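# Quiénes somos

Cliltetti. Mesas de trabajo y orden de cables, para oficinas, talleres, escuelas y alguna que otra casa. Taller en Tlaxcala, entregas en Puebla, Hidalgo y el Estado de México, más lejos si el flete lo paga el cliente. Eso es lo principal, lo demás va aquí abajo porque siempre nos lo preguntan por teléfono y a veces con la sierra prendida no oímos nada.

Empezamos haciendo cubiertas. Solo cubiertas. Macario Manríquez tenía un cliente, Remitz, que compraba patas metálicas ya hechas y quería la tabla de arriba, lijada y acabada, sin brillo. Los que vendían cubiertas en la zona las daban todas brillosas, con un barniz que reflejaba la lámpara del techo y a media tarde ya dolían los ojos. Macario hizo tres de prueba en el patio de su suegra. Remitz se quedó con dos, la tercera la seguimos usando para comer.

Luego pidieron más. Luego pidieron que las instaláramos. Y al instalar fue que vimos los cables.

## Lo de los cables

Uno entrega una mesa bonita, se va, regresa al mes por un tornillo y ya no se ve la mesa. Multicontactos encima, el cargador enrollado en la pata, el cable del monitor jalado porque no alcanzaba. Yareli Bautista venía de montar salones de cómputo y fue la que dijo que eso se tenía que cotizar junto con el mueble. Al principio lo regalábamos, mal hecho. Hoy es casi la mitad del trabajo.

No vendemos "soluciones integrales". Llegamos, preguntamos qué se conecta y dónde, medimos, y vemos qué cable sobra. Casi siempre sobra. En una notaría sacamos una bolsa de cables que no iban a ningún lado, de aparatos que se habían tirado hace años. La secretaria no nos creyó hasta que se los enseñamos uno por uno.

Cosas que sí hacemos:

- Cubiertas a la medida, mate, en tonos claros: arena, crema, beige, un gris cálido que sale mucho
- Cambio de cubierta sobre patas que ya tiene el cliente
- Canaletas y charolas por debajo
- Pasacables, donde se pueda perforar
- Etiquetado en los dos extremos (si nada más se etiqueta uno no sirve)
- Limpieza y reacomodo de mesas que no son nuestras

Cosas que no: instalación eléctrica nueva, redes, cocinas, barnizado de puertas. Lo de las cocinas lo intentamos en mayo de un año y perdimos dinero. Ya no.

## Por qué claro y por qué mate

Es lo que más discutimos con los clientes así que lo ponemos. La gente entra pidiendo color nogal oscuro, por elegante. En una mesa de trabajo el oscuro enseña el polvo, la huella, la gota de café seca. También cansa, si uno pasa el día viendo hojas blancas sobre una tabla casi negra. Los tonos arena perdonan mucho.

Y el mate por la luz. Una superficie lisa y sin brillo agarra la luz de forma pareja, se hacen sombras suaves, se va de un crema a un tono más gris según de dónde venga la ventana, y ya. No hay un foco reflejado a media mesa persiguiéndote. Eso sí, el mate malo se mancha si se talla con fibra verde. Por favor no usen fibra verde. Trapo húmedo y jabón neutro, lo decimos en la entrega, lo decimos por escrito, y cada rato nos hablan por lo de la fibra verde.

Guoqing Dai lleva los acabados. Aprendió con lacas y lija de agua, en un taller mucho más fino que el nuestro, y a las primeras cubiertas les pasaba la mano con los ojos cerrados antes de dejarlas salir. Sigue haciéndolo. Si siente algo la regresa, aunque no se vea, y ahí nos atrasamos todos. 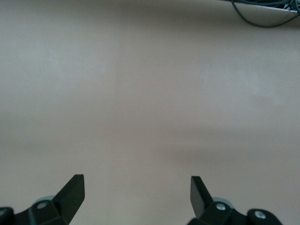
La regla del taller sobre los cables es que lo que baja, baja atrás. Por la orilla trasera, con algo de holgura, para que se pueda mover el equipo sin desconectarlo. Muy tenso se acaba saliendo del contacto. Muy suelto se hace la maraña otra vez, en dos semanas. El punto medio lo encuentra Yareli a ojo, los demás con cinta métrica.

Nada de cinchos de plástico apretados hasta que truenen. Usamos velcro, por si el cliente cambia de equipo, que cambia. Un cincho hay que cortarlo con pinza y más de una vez alguien se lleva el cable de paso. Nos pasó a nosotros, en una clínica dental. Pagamos el cable y pagamos el susto.

Lo otro es dejar libre la parte del frente. Donde van los brazos no va nada. Ni la base de la lámpara, ni el regulador, ni el teléfono. Parece una tontería pero cuando vamos a tomar medidas pedimos a la persona que se siente como siempre se sienta, y marcamos con cinta hasta dónde llega con los codos. Esa zona se respeta y todo lo demás se acomoda alrededor. Hay quien necesita mucho menos mesa de la que pensaba comprar, y se lo decimos, aunque vendamos menos.

## La gente

**Macario Manríquez** – fundador, corte y cotizaciones. Si la cotización trae una mancha de pegamento la hizo él. Contesta el teléfono temprano, después de comer ya no tanto.

**Yareli Bautista** – cableado e instalación. Programa las visitas. Es la que decide si una obra se entrega o no.

**Guoqing Dai** – acabados y reparación de cubiertas. También repara mesas de otros, si la tabla aguanta otra lijada.

**Yatziri Montes** – pedidos, facturas, esta página. Soy yo, perdón por las prisas, la escribo entre una entrega y otra y Macario quiere que quede hoy.

**Crisóforo Jaramillo** – reparto y montaje. Maneja la camioneta y sabe por qué puerta cabe una tabla de dos metros y medio. Pregúntenle antes de comprar algo más largo, en serio, hay elevadores donde no entra ni de lado.

Y en temporada de escuelas (julio y agosto, más que nada) contratamos a dos o tres muchachos para lijar y cargar. Varios han regresado. Uno ya puso su propio taller de sillas y le mandamos clientes, nosotros sillas no hacemos.

## Un poco de números, porque los piden las licitaciones

Hasta el 3/4/20, que fue cuando cerramos cuentas para darnos de alta como proveedores de una cadena de bibliotecas, llevábamos 2,687 cubiertas entregadas. De ahí para acá el conteo lo lleva Crisóforo en su libreta y no me lo ha pasado. Ese mismo corte decía 82 clientes que repitieron pedido y más de 63 salones u oficinas con el cableado hecho por nosotros de principio a fin.

El pedido más grande fue para Entwistle, un despacho de traducción que se cambió de edificio y quiso todo igual en dos pisos. El mismo tono, la misma altura, el mismo pasacables en el mismo lugar. Se nos fue una tanda con el tono un poquito más rosado, que con luz de foco ni se notaba pero junto a la ventana sí. Se rehizo. Las rosadas se vendieron aparte con descuento y hubo quien las pidió después, preguntando si teníamos más "de ese color que no era".

Con Zorner trabajamos las charolas de abajo. Ellos doblan la lámina y nosotros ponemos el fieltro y los tornillos. Tardan, pero llegan derechas.

## Cómo es un pedido

Nos escriben o llaman. Pedimos medidas del cuarto, no de la mesa. Una foto de cómo está ahora el escritorio, sin recoger – esto es importante, mucha gente recoge antes de la foto y entonces no sabemos qué hay que resolver. Que se vea el cable colgando, la pila de papeles, la taza, todo.

Si es en la región vamos a ver. La visita no se cobra si hay pedido. Si no hay pedido se cobra la gasolina y ya.

Después mandamos muestra del acabado, un pedazo del tamaño de un cuaderno. Pónganlo donde va a ir la mesa y déjenlo ahí un día completo. En la mañana se ve de un color y en la tarde de otro. Nos han regresado muestras a los diez minutos diciendo que sí y luego a la entrega que siempre no.

Anticipo de la mitad. Entre tres y cinco semanas según acabados (según Guoqing, pues). El montaje en oficinas chicas queda en una mañana, con el cableado todo el día. Necesitamos que haya alguien que sepa qué se puede apagar y qué no. Si hay un aparato que no se puede desconectar nunca, díganos antes, se trabaja alrededor de él y listo.

Al terminar dejamos una hoja pegada debajo de la cubierta con el tono, la fecha de lijado y el dibujito de por dónde corre cada cable. Si algún día se vende el mueble, la hoja se va con él. Ya nos tocó que nos hablara un señor que compró una mesa usada y encontró la hoja, y así fue como le hicimos otra igual para su hija.

## Garantía

La cubierta, dos años contra levantaduras y manchas que no sean culpa de la fibra verde. Rayones no, los rayones son la vida de la mesa, pero se reparan y no sale caro. Los cables no los garantizamos porque no los vendemos. El acomodo sí: si a los seis meses ya se hizo bolas, Yareli regresa una vez sin costo y ve que pasó. Casi siempre pasó que compraron otro monitor.

## Dónde estamos

Taller a espaldas del mercado, portón verde, hay que tocar fuerte. No tenemos sala de exhibición. Las cubiertas terminadas se pueden ver recargadas en la pared del fondo y se pueden tocar con las manos limipias. Si vienen de fuera avisen un día antes para que haya alguien que no esté montando.

Estacionamiento no hay, en la calle de atrás a veces. Facturamos. Aceptamos transferencia y efectivo, la terminal la estamos arreglando.

Falta poner aquí las fotos de las bibliotecas, las subo en cuanto me las mande Crisóforo.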